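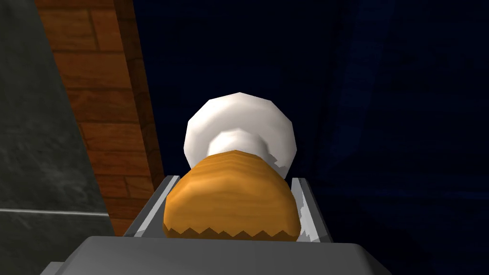

September
By Aleksi Pitkänen

The rule as written ran to one sentence. "A grasp shall be recorded as stable when the object is held between both fingers and does not move relative to the palm for the duration of the hold." Ieva Koppel had drafted it herself, four years before, when Leltside had a single simulator and six objects in the library. The library now had 832.

She read the sentence aloud to the review meeting on Tuesday and asked for comments.

"Define move," said Jitendra Malhotra.

"Change position."

"By how much?"

The standard did not say. Jitendra had brought a printout, which he placed on the table and turned to face her. It concerned the shaving brush. The brush had been run 300 times over the weekend with the revised contact settings, and the evaluator had passed every run. He had then watched a number of the recordings at quarter speed. In one group of them the wooden handle sank very slightly toward the palm after the fingers closed. In another group it did not sink, but the surface of the handle and the surface of the palm block met in a jagged line, brown on gray, like the teeth of a saw.

"That's drawing," said Nhi Đồng, who maintained the renderer. "Two surfaces in the same place. The picture can't decide which one is in front."

"Two surfaces in the same place is my concern," said Jitendra.

"It can be a drawing fault with no physical fault under it. The visual mesh and the collision mesh are separate files. The head of that brush is a dome with flat sides. You can see the facets. The collision shape under it is a plain cylinder."

"Does the standard require them to agree?"

Ieva turned the page, although she knew. "No."

Clesden had bought a license to the standard in the spring and was waiting for version 4. Their acceptance engineer had written to ask whether the stability clause would be tightened, and if so, whether results certified under the old clause would remain valid. Ieva had the letter in her folder. It was polite and it had a deadline in it.

She proposed a tolerance. Jitendra wanted it expressed as a fraction of the width of the object. Nhi wanted an absolute distance, on the grounds that the width of a brush depended on where it was measured. The handle was round and bulged in the middle. At the neck it was a different object.

"Measured at the contact," Jitendra said.

"Which contact? There are two fingers and they aren't touching at the same height."

"The mean of the contacts."

"Then write that."

He wrote it. It took three lines and a subordinate clause, and when he read it back it permitted an object to rotate freely in the grasp provided that it did so around its own center. Ieva struck it out.

At eleven they opened the simulator and loaded the brush. The scene came up dark, with the stone surface to the left and the planks next to it, and the gripper closed on the handle with the white bristles pointing away. Nhi paused it. She switched off the visual layer and switched on the collision layer, and rotated the view until they were looking along the face of the palm.

There was overlap. It was small. The solver had a permitted penetration depth, set by a former employee in a file called Maltine that everything else inherited from, and the handle was resting within it.

"So it's physical," said Jitendra.

"It's within the setting," said Nhi.

"Who approved the setting?"

The change log had an entry for it. The entry gave the value and the word "seems" and then stopped, as if the author had been called to lunch.

Ieva thought about the 2,000 certificates issued under version 3. Each carried her signature as a scanned image, applied by a script. She did not think that many of them were wrong. She could not have said which.

"We state the penetration limit in the standard," she said. "A number, with units. Any run that exceeds it is void — void, and not failed. Then the drift tolerance, per axis, plus rotation. Then a clause on meshes. The two shapes agree within a stated distance or the object is listed as nonconforming."

"Half the library will be nonconforming," said Nhi.

"Then it gets listed."

"And Clesden?"

"I'll write to them this afternoon. Old results keep their version number. We don't reissue and we don't convert."

Jitendra took back his printout and wrote the date on the corner. Nhi had already opened the object list and was sorting it by the age of the mesh. The brush was near the top. She entered N in the new column, moved down a row, and loaded the next one.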